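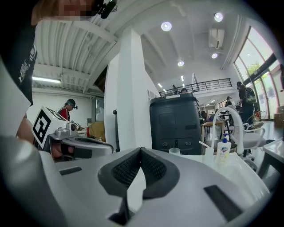 How Wurbridge rebuilt its save system

Oct 13, 2023

The September patch for Wurbridge replaced the part of the game most players never look at. Saves in the old build were written as a single file holding the whole map, every resident and every open quest. By the late chapters that file reached 252 MB, and a manual save on the base console model stopped play for 19 seconds.

Prenel, the studio behind the game, now splits the map into 31 districts. Each district keeps its own record, and the game writes only those that have changed after the last checkpoint. In our tests a late-chapter save took 8 seconds on the same hardware, and autosaves ran in the background with no visible drop in frame rate.

Old saves convert on first load. The process runs once per slot and keeps a backup, which can be deleted from the storage menu. Players with a full set of slots should clear space first, as conversion stops with an error when the drive is full. Saves made in the new format do not open in earlier builds.

Quests that cross district lines

The harder problem was Anthorpe, the ferry town in the middle of the map. Its quests read data from several districts at once, so a partial write could leave a resident alive on one bank of the river and dead on the other. Prenel groups those districts and saves them together. Anthorpe is still the slowest place to save.

Song, the rhythm mode added last year, keeps separate progress and is not affected. Its scores remain in the player profile.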